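4.2 What household sponges can and cannot tell us about kitchen hygiene

The claim that the kitchen sponge is the dirtiest object in the home has been repeated so often that it is now treated as settled. We are less sure. Most of the figures passed around in newspapers and on packaging compare a used sponge with a toilet seat, a surface that is smooth, dry for most of the day and cleaned with strong products. Almost anything soft and damp would do badly against it. The comparison is memorable, but it says little about whether anyone becomes ill.

Our own survey, carried out in households in the towns of Staver and Rorik, was meant to test a narrower point: whether advice to replace or treat sponges more often changes the amount of living bacteria on worktops. Households were asked to keep to their normal habits for 12 weeks. A worktop swab was taken at the start and at the end, always from the area next to the sink. Half the homes received a printed sheet telling them to change the sponge every 8 days. The other half received a sheet of the same length about storing vegetables.

Two difficulties should be admitted early. The first is that people do not agree on what a sponge is. Some of our households used cellulose blocks, some used foam with a scouring side, and some used a cut piece of an older, larger sponge, often one sold for washing cars. We had planned to treat these as a single group. Foam and cellulose hold water differently and dry at different speeds, and pooling them was probably a mistake. Figure 3 shows a yellow sponge under sideways pressure; the narrowing where it is squeezed is a reminder that a sponge has no fixed volume, and that counts given "per cubic centimetre" depend a good deal on how it was held when the sample was cut.
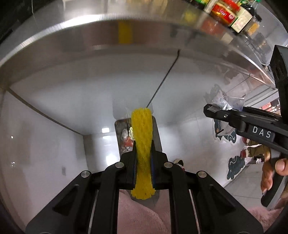 Figure 3. Yellow sponge held upright and compressed from both sides.

Does replacing a sponge more often make the worktop cleaner? In our homes it made no difference that we could separate from ordinary variation between one kitchen and the next.

This result will disappoint those who sell sponges, and it should be read with care by everyone else. Households given the replacement sheet said that they followed it, but we had only their word. When visited at the end of the survey, several could not say when the sponge by the sink had last been changed. Self-reported cleaning is a poor measure at the best of times, and people who know that a visitor is coming tend to tidy up. If both groups cleaned harder before the final swab, any real effect of the sheet would have been hidden.

The second difficulty concerns heat. Boiling and microwaving are often recommended, sometimes with the promise that nearly all bacteria will be killed. We have seen this promise made with great confidence and very little detail about the starting count, the amount of water in the sponge or the length of heating. A treatment that removes 90 per cent of a very large population still leaves a large one, and the survivors have a warm, wet place in which to grow. In the Akl trial, which we tried to repeat, counts returned to about their earlier level within days. Our attempt gave the same general picture, though our counts were scattered so widely that we would not lean on them.

We also looked at the Clarkero index, a score that combines odour, colour and feel to judge when a sponge should be thrown away. It is cheap and easy to explain. Its link with bacterial counts was weak in our samples: some foul-smelling sponges carried modest counts, and some that looked nearly new did not. Smell may be a fair reason to buy another sponge, but it should not be presented as a measurement.

None of this shows that sponges are harmless. Raw meat juice wiped from a board and then spread across a table is a plain risk, and a paper towel avoids it. What we doubt is the step from "many bacteria" to "much danger", which most of the popular advice takes without pausing. The bacteria most often found in used sponges are common in soil, water and on skin. Few of the studies we read went on to ask whether the people living with them were ill more often, and our survey was too small to answer that either. Section 4.3 turns to dishcloths, where the evidence is thinner still.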